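Drusow Water Trail Tables

Route and gauge data for paddlers on the lower Drusow river
Maintained by Mattes Schwerdtfeger
Last update of the tables: Oct 19, 2023

What is in the package

The package has 3252 rows. Each row is one gauge reading together with the note of the paddler who was on the water at that hour. The readings come from three landing places: Gusura, Orlandini and the old ferry ramp. Touring kayaks, canoes and paddleboards are all included. Race days are marked in a separate column, and you may want to remove them before you compare paddling times.

Files

stages.csv -- one line per stage, with start, end and length in kilometers
readings.csv -- gauge height in centimeters, wind, type of boat, time needed
landings.csv -- name of the landing, kind of bank, parking, drinking water yes or no
notes.txt -- free remarks, partly in German, not corrected

The columns are separated by a semicolon. Decimal numbers are written with a point. An empty field means that the value was not recorded, and it should not be read as zero.
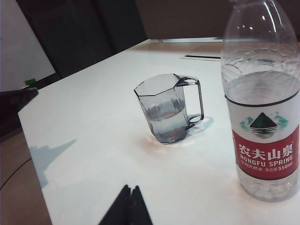 The column "water_carried" gives the liters a paddler took on board at the start of a stage. It was added in October after several people asked for it, so older rows do not have it. We did not use a measuring jug at the ramp. The unit in the original notes was simply "mugs", and a mug could be filled to the rim or hold only a modest amount in the lower half, like the clear one with eight sides. For this reason the values are rounded to half a liter, and I would not calculate anything fine from them.

Known problems

The gauge at Orlandini was moved 20 meters downstream. Readings before and after the move differ by 3 centimeters, and the older ones are already adjusted. The wind at Gusura is an estimate by eye. On the Wenonier stage more than 10 trips have a start time but no end time; they stay in the table with the flag "open".

Paddleboard times on this stage are also less reliable, as many riders walk around the weir and do not stop their watch.

How to use it

Load stages.csv first, then join the readings by the field stage_id. If you only plan a weekend tour, landings.csv is enough. Please check the current water level before you go -- the tables describe past days only.

License and corrections

Free for clubs and private use with mention of the source. Corrections are welcome. Please send the row number and the new value, one correction per line.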